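Mosquito complaints climb in Grotcombe after wet spring

GROTCOMBE – The town logged 761 mosquito complaints between the start of May and the end of July, the most since it began keeping a tally, and crews will treat storm drains on the east side for a second time before the end of August.

Most of the calls came from the streets between Ferley Road and the old canal, where standing water stayed in ditches well into June. The public works department treated 900 catch basins in the first round with slow-release tablets that kill larvae before they hatch into adults. The second round covers the same basins, plus the drainage ditch behind the Rillton apartments.

Residents have been asked to do their part at home by emptying plant saucers, buckets and birdbaths once a week. Inside, the town's health office suggests window screens in good repair, a fan near the bed, and a plug-in or skin repellent used as the label says.
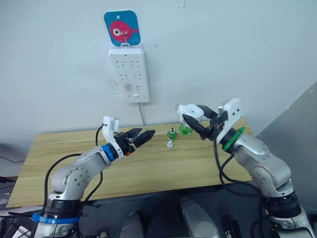 Volker Reinholz said the ditch behind Rillton should have been on the list the first time. He said he called the town twice in May and was told the water would drain by itself, and that his family had stopped eating outside by the middle of June.

The department said the ditch was left out of the first round over a question of who owned it. A survey finished in July put it on town land. Crews have since cut back the reeds and cleared a blocked pipe at the north end, and the water level has dropped.

No mosquito-borne illness has been reported in Grotcombe this year. The county sets traps at three sites in town, and every batch tested so far has come back negative for West Nile virus. Most of the insects caught have been floodwater mosquitoes – a nuisance to people and pets but a lesser concern for disease than the kinds that breed in small containers.

Stores have noticed the season too. Zupan Hardware on Main Street sold out of window screen mesh twice in July and now limits customers to two rolls. Repellent coils, sprays and refills have also been moving faster than usual, the store said, and a new delivery is due next week.

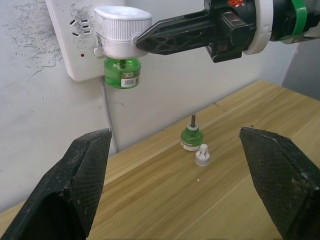
A mosquito-repellent liquid refill bottle on a wooden tabletop.

The town mailed a flyer on standing water to 1,550 households in the east side neighborhoods last month. A second mailing will go out with the water bills and will include the dates for each street. Cars do not need to be moved, and the tablets are dropped through the grates by hand, so there will be no spraying from trucks.

Repellents should be kept out of reach of children and away from food, and liquid refills should only be used in the device they were made for, the health office said. Empty bottles that still hold some liquid can be taken to the household waste counter at the transfer station, open until 4 p.m.

Standing water on public land can be reported at the public works desk in town hall or through the form on the town website. Callers should give the nearest house number or cross street.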